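2. Thread, needle and the mending basket in Cultstead

Before we come to the mended garments themselves, we would like to spend a little while with the tools and the thread, and we hope the reader will be patient with us. Much of the writing on household mending starts with the cloth: the elbow that wore through, the sheet turned sides to middle, the sock. Those are the things that survive in drawers and museum boxes, so it makes sense that they get most of the attention. But when we sat down with people in Cultstead and asked them to tell us how they learned to mend, they very seldom began with a garment. They began with being handed a needle, and quite often with being scolded over a length of thread.

The interviews behind this section were carried out in kitchens and front rooms, mostly in January, when people were home and glad of company. We spoke with members of 23 families, and in several of them two generations sat at the same table and corrected each other the whole way through (to our great benefit, it must be said). We have set these talks beside the Prothero papers, a family collection of letters, shop bills and household notes held in the town library, and beside the button and thread ledgers of the Prellutov dry goods store. The ledgers run to some 4000 entries, and Kristóf Gulyás read and sorted all of them by hand, with a kindness toward the storekeeper's spelling that the rest of us could not always manage.

The first thing that stands out in the ledgers is how much black thread the town bought. White comes next, then a brownish gray that the storekeeper called "mouse," and after that the colors fall away quickly. We had expected a closer match between the thread and the clothes people wore. When we raised this in the interviews, most people laughed at us a bit. Black was what you had. Black went on coats, on boots, on the lining of a good skirt where it would never show, and on a flour sack if it came to that. One woman remembered a pale blue work shirt of her father's that had been darned in black so many times that she grew up thinking the pattern was meant to be there.

It is worth saying something about needles too, for the word covered a wide family of tools, and people were particular about them. The ordinary straight sewing needle was kept in a cushion or a folded piece of flannel. A darning needle, longer and blunter, lived with the wool. And then there was the curved needle, spoken of with real respect in nearly every home. It came out for mattresses, chair seats, lampshades and anything else where the hand could not get around behind the work. A straight needle has to come out the far side before it can come back. A curved one goes in and rises again on the same side, so the whole stitch can be made from the front. The same idea serves the upholsterer, the bookbinder and the surgeon, though each trade has settled on its own way of holding the tool. In the home it was held in the bare fingers or nudged along with a thimble. In surgical stitching it is gripped in a needle driver.

Figure 2. The curved needle in another line of work: a silver needle with a long black suture thread, held at the tip of a needle driver, with a pale practice surface behind.
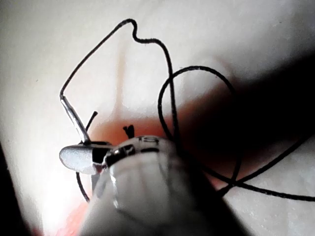 How long a piece of thread did people in Cultstead cut for mending by hand?

Most measured from the fingertips to the elbow and added a little for the knot, and a child who cut a longer piece was told to take it back and start over.

This rule of the forearm came up so often, and in such similar words, that we began to look for it in the written record as well. It turns up twice in the Prothero papers. In the first case a mother writes to a daughter newly in service, and tells her among a great many other things not to be "greedy with the thread." In the second, an aunt complains that her nieces cut it long to save themselves threading the needle again, and then lose the whole evening to tangles. Both women take for granted that the reader knows the proper length. Neither gives it in inches. The arm was always there and the tape measure was generally in some other room.

We find this a helpful reminder of how such knowledge traveled. Kourosh Ebrahimi, who led the interviews, made a habit of asking each person to show him a mend as well as describe one, and he brought along a square of worn cotton for the purpose. The talk tended to change once the needle was moving. People who had told us they remembered hardly anything would wax the thread without a pause, or bite the end to a point before bringing it up to the eye, and then look quite surprised when we asked about it. A retired baker, who had assured us three times over that his wife had done all the sewing, put in a very tidy running darn and then explained that he used to close up the torn seams of his own aprons before she was awake.

The knots were another matter, and here there was lively disagreement. Some families held that a knot was a lazy thing and that a mend should begin with a couple of tiny stitches laid one over the other. Others knotted everything and saw no shame in it. The line between the two camps did not follow age, church or street as far as we could tell. It seemed to follow the grandmother. If she had been taught by a dressmaker, the family did without knots. If she had learned at home, they tied them. We would not want to lean too heavily on this with so small a group, but it fits with what we know of the two dressmakers who took in girls for training, both of whom bought fine thread from Prellutov on account and paid for it late.

Price mattered as well, of course. Thread was cheap beside cloth, but it was not so cheap that it could be wasted, and many homes kept a card or a spool end wound with short pieces saved from earlier jobs. These leftovers were used for basting, for tying up parcels and for teaching the youngest children. Several people could still call to mind the look of a card wound in many colors, and one brother and sister fell into a long and very happy argument over whether theirs had been cut from a cereal box or a calendar. We let them go on for as long as they liked. The recording is 60 minutes long, and a good half of it is the card.

What the ledgers cannot tell us is who in each home did the mending. Accounts were kept under the name of the head of the household, and the storekeeper noted who paid but seldom who came in to choose. The interviews go some way toward filling this in, and they suggest a more mixed picture than we had looked for, with fathers, lodgers and older boys all taking a turn with heavy work such as canvas and harness. Wool was different. Socks belonged to the women and girls in every family but one, and the exception was a bachelor uncle who had been to sea. We return to him, and to his socks, in the next section, where the garments are taken up one by one.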